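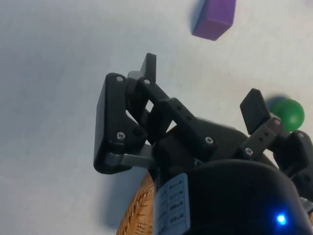 白色桌面上的紫色方块和绿色的球。

在家玩“滚球碰方块”：一张桌子就够了

2023-04-16 更新，补了一段关于垫纸的内容

我家孩子四岁多的时候，有一阵子特别迷保龄球，天天嚷着要去。可球馆离得远，去一趟半天就没了，于是我们就在饭桌上玩起了小号的。玩着玩着规矩越来越多，邻居家的孩子也跑来凑热闹，后来连爷爷吃完饭都要坐下来滚两把才肯去散步。好几位家长在留言里问具体怎么摆、怎么算分，我就索性写成一篇，啰嗦的地方请多包涵。

要准备的东西

一张平整的桌子，颜色浅一点最好，白色的我最喜欢，球和方块放上去特别醒目，孩子的眼睛跟得住。
一个长方形的积木块，颜色随便，我偏爱紫色的。
一只球，颜色跟方块差得越远越好，紫配绿就很舒服。
一卷好撕的纸胶带，一把尺子，一支铅笔，一张记分的纸。
两条旧毛巾，卷起来挡在桌边。

球的大小，以孩子能一手拿稳为准。太小的球千万不要给还会往嘴里塞东西的弟弟妹妹，他们要是也在旁边，就换大一号的，或者等他们睡了再玩。乒乓球太轻，碰到方块自己先弹回来了，方块纹丝不动，孩子会很泄气。网球又有点霸道，一下就把方块撞下桌去。我试过一堆，最后用的是一只表面光滑的实心球，是从一套Lulano的旧玩具里翻出来的，不必专门去买。

第一步：看看桌子平不平

先把桌面擦干净，擦完等它干透。面包屑这种小东西平时看不见，球一压上去就拐弯。然后把球轻轻放在桌子中间，松手，看它往哪边跑。我们家的桌子总往窗户那头溜，在一条桌腿下面垫了两层折好的报纸才好。每个角落都放一放试试，别嫌麻烦，这一步做好了，后面能少吵好多架。

第二步：贴线

在靠近自己的桌边贴一条胶带，当作起滚线。从这条线往前量50厘米，用铅笔轻轻点一个点，方块就摆在那里。桌子够长的话，大孩子可以放到100厘米，不过我劝你们头几天还是近一点，先让他们尝到碰中的甜头。

胶带不要贴过夜，我有一回忘了撕，第二天留下一道黏黏的印子，用温水捂了好一会儿才擦掉。

第三步：摆方块

方块可以正着摆，也可以斜着摆，玩法很不一样。正着摆，宽的一面朝着自己，目标大，容易中，适合刚开始学的小朋友。斜着摆就有意思了，球碰到斜面会往旁边弹，得先想一想它会往哪儿去。我家孩子第一次看见球拐弯跑掉，愣了两秒钟，然后笑得趴在桌上，说方块会踢球！

竖起来的方块容易倒，可以当作高级目标，倒了算大分。

第四步：滚球

手放在线后面，球贴着桌面，用手掌轻轻往前送。记住是送，千万别抛。小孩子一激动就爱抬手，球一蹦一蹦地出去，既不准，又吵得楼下不安宁。可以让他们先练“慢慢滚”：看谁的球能刚好停在方块跟前，一点都不碰到它。这个练习我特别推荐，比使劲撞难得多，孩子会不知不觉地屏住气，屋里能安静上好几分钟呢。

两边的毛巾卷这时候就派上用场了，球滚歪了有东西兜着，不用老钻到桌子底下去捡。

第五步：算分

我们的算法很简单。球碰到方块，得一分；把方块推离铅笔点，得两分；竖着的方块被碰倒，得三分；球掉下桌子，不得分，还要自己去捡。先到12分的人赢，赢的人负责摆下一局。

人多的话，4个人一桌正合适，再多就要等太久，小的那个准会跑去玩别的。

几种变化

铺一张纸玩。在桌上铺一大张白纸，四角粘牢，每滚一次就用彩笔把球走过的路描下来，玩完就是一幅画。纸要绷紧，有一点鼓包球就会改道。

换手玩。惯用右手的改用左手，大人也一样，这样孩子赢大人的机会多多了。

猜一猜再滚。把方块斜着放，每人先用手指出球会弹到哪边，再滚。猜对了另加一分。有位叫Liviu Vlad的读者写信来说，他家把这个玩法玩成了饭后固定节目，输的人洗碗，我觉得这个规矩很好，马上就照搬了。

收拾

玩完先把球收起来，再收别的，球最会乱跑。球和方块用拧干的湿布擦一擦，晾干了放进同一个布袋里，下次一拎就走。胶带撕掉，铅笔点用橡皮轻轻蹭一蹭。记分的纸我们舍不得扔，夹在冰箱边上，从一月攒到现在，已经厚厚一叠了。

你家要是有别的摆法，欢迎写在下面的留言里，我会挑几种和孩子试一试，回头再补到这一页上。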